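Should a lower-division soccer club share a stadium with its biggest rival?

Asked in: Soccer > Clubs and Stadiums
Posted 1 November 2024

I support Gristholm, which I mention up front so that you can adjust your sympathy accordingly. Our lease runs out in May and the board has floated the idea of moving in with Ellstead, who play across the river and have spent my entire adult life beating us 1-0 in the rain.

The pitch is that both clubs save money, the field gets used every week, and everybody grows up a little. The stadium is Hirnelow Park, which Ellstead already plays in and has painted green down to the trash cans. We wear orange. We draw 1,000 on a good day, and the good days tend to involve free tickets for school kids.

I've read the notice to members three times and it says "synergy" more often than it says "soccer." My questions are whether ground shares like this work at our level, who usually gets the bad end of the deal, and whether I'm allowed to hate it on principle even if the numbers add up.
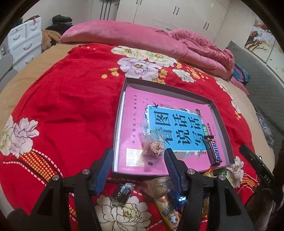
A few more details, before someone asks. The deal would be for 2 seasons with an option for another 2. Ellstead keeps first pick of home dates. We'd pay rent per game plus a share of the upkeep on the field, and they keep the concession stands. I don't know what happens with the signs behind the goals. The notice says this is "to be discussed," and I've been married long enough to know what that means.

3 answers

Answer from cornerflag_blues (marked as helpful)

You're allowed to hate it on principle. That's most of what a season ticket buys.

On the practical side, ground shares go wrong over the same dull stuff every time. Dates are the big one. If Ellstead picks first, you'll get Friday nights and early Sundays, and the people who only come if it's easy will stop coming. Ask your board for a rule that each club gets a set number of Saturday afternoons, written into the lease, before anyone signs. A gentleman's understanding will last until the first cup replay.

Then look at concessions. A club your size makes a real part of its game-day money on burgers and coffee, and you're handing all of it to the team you like least. Rent can look cheap when the landlord is also selling your fans their lunch. Get a cut of sales on your own game days, or get the rent down to match.

My club shared for four years. We never felt at home, the locker room smelled of somebody else's liniment, and we lost 300 season ticket holders by the end of it. Some of those came back when we moved out and some had found out that Saturdays are nice. The club is still alive, though, and the owner before that had been talking about folding, so I can't tell you it was the wrong call. I can tell you I complained all the way through and plan to continue.

Also, find out who pays if the field is ruined in January. Two teams on one grass field is a lot of studs. If it turns into soup, your share of "upkeep" could be half a new field, and you won't own a blade of it. 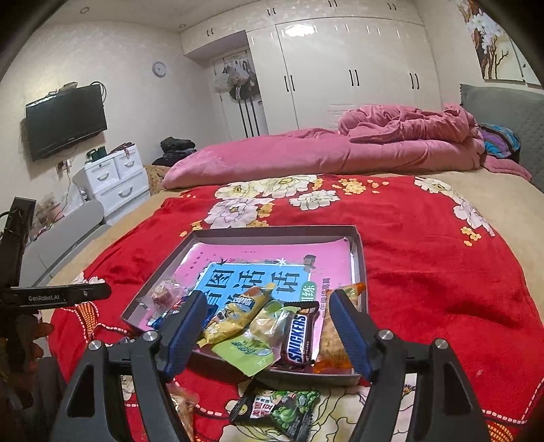

Does the visiting club have to change its name or colors if it moves in?

Generally the tenant keeps its name, badge and colors, and the league only wants to know where the games are being played and that the ground meets the standard. What you can lose is the look of the place. Ask for removable banners, your own name on the scoreboard and your own song when the teams walk out. Those cost next to nothing and they stop your home games from feeling like a twenty-third away trip. The green trash cans you'll have to live with.

Answer from offside_again

no. never share with a rival. my uncle's team did it and now there is only one team

Answer from northstand_dave_not_dave

Kind of disagree with the above, although I'm sorry about the uncle's team.

The thing to ask is what the other option is. If your board has a second ground lined up, make them show it to you with prices. If the choice is Hirnelow Park or a college field an hour away with one set of bleachers, then I'd learn to put up with green. Fans will travel across a river. They won't travel an hour on a Tuesday in February to sit on cold metal.

One other thing. Kazmi has its name on the front of your shirts, if I've got the right Gristholm. Check whether Ellstead has a deal with a competitor that covers the stadium, as that can get ugly fast. We had to put tape over a rival sponsor's board before every home game and the tape cost more than the left back.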